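Foltmont Boards > Storage and Sorting > Bins, Totes and Trays

Thread: Gray open-top bins, scuffed liner panel, residue on the floor. Clean or replace?

drawerfront
Posts: 63
I have inherited a large gray open-topped bin that lives on a light wood tabletop and takes mixed small stuff: cloths, bits of hardware, whatever has no drawer yet. The walls are sound. The floor is stained and there is a strip of shiny, crinkled translucent material along the back that I assume is old packing tape. There is also a pale panel on the left that has lost paint low down.

Questions:
1. Is the floor staining worth treating, or do I cover it?
2. Does the tape residue come off without solvent?
3. Should the panel be repainted?

The bin is 600 mm on the long side, inside measurement. I would like to keep it. A Kurnura replacement in that size is on back order until July.

halfpint_sorter
Posts: 746
Stains on a bin floor are cosmetic unless they transfer. Wipe a damp white cloth over the worst patch. If the cloth stays white, leave the stain alone and spend the time on the tape.

For the tape: warm it with a hair dryer on low, lift one end with a plastic scraper, and pull back on itself at a flat angle. Vegetable oil on whatever adhesive stays behind, ten minutes, then dish soap. No solvent until you know what the bin is made of.

"Scuffed" covers a lot of ground.

drawerfront
Posts: 63
Cloth stayed white on two patches and came up slightly gray on a third, toward the back. Contents at the moment are light: the bright green cloth, something yellow, the chrome and blue piece, a couple of small dark green pieces. The dark round spot on the right side of the floor is a separate question. I have not tried to lift it.

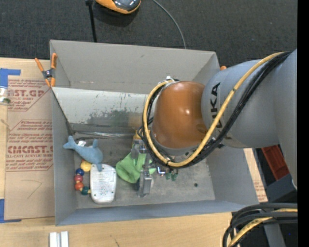

Reply 4: on the panel

milk_crate_math
Posts: 2,000
Do not repaint it. The wear is along the lower part, the height where contents rub when they get pushed to the side. New paint there will go the same way and you will have flakes mixed in with your small parts. Sand the loose edges with 320 grit, wipe down, leave it bare.

The dark seam coming down to the inner left corner is the part I would look at. Run a fingernail along it. If the nail catches, small parts will catch too, and so will grit. A thin bead of clear silicone, smoothed flat, closes it.

halfpint_sorter
Posts: 746
Disagree on leaving the panel bare. We don't know what is under the paint. If it is steel it will rust, and a damp cloth left against it overnight is enough to start it. A magnet will settle that. If the magnet holds, prime and paint. If not, bare is fine.

Agreed on the seam.

milk_crate_math
Posts: 2,000
Fair point about the magnet. I would still cover it before I painted it. A sheet of 1 mm polypropylene cut to the panel size and held with two strips of double-sided tape takes the rubbing and can be swapped out.

tallboy_lowboy
Posts: 212
A different approach: put a liner in and stop treating the floor at all. Nomilcombe sells a ribbed mat that trims with scissors. Mine has been in a bin of similar size for three years. It covers stains and tape both.

halfpint_sorter
Posts: 746
Ribbed is wrong for this load. Small pieces drop between the ribs and you end up picking them out one at a time. Flat mat or none. And get the tape off first, or the mat will rock on it.

tallboy_lowboy
Posts: 212
Mine rocks a little. It has never mattered.

halfpint_sorter
Posts: 746
It matters if you are setting small things down and expecting them to stay where you put them.

sidewall
Posts: 88
One more on contents. Soft items and small hard items should not share an undivided floor. A crumpled cloth hides whatever goes under it, and hardware snags in the weave. Fold the cloth and stand it against the left wall, or give it its own tray. A shallow Vukadinović insert across one third of the length would do, and it lifts out in one piece.

drawerfront
Posts: 63
Update, 17th June.

Magnet does not hold on the panel. Sanded the loose edges and left it bare. No cover sheet for now.

Tape lifted in four pieces with the dryer. Oil and soap took off most of the adhesive. One patch is still tacky and gets a second round tonight.

Fingernail catches on the seam for the lowest few inches. Silicone is on order.

The round spot did not move with soap or oil. I am calling it a stain.

No mat yet. I will try the insert first, with the cloth in it and the hard pieces on the open floor.

milk_crate_math
Posts: 2,000
Degrease the seam with rubbing alcohol before the silicone, especially if any of that oil ran into the corner. Silicone will not hold on an oily surface. Test the alcohol on the outside of the bin first.

drawerfront
Posts: 63
Some of it did run into the corner. Will do.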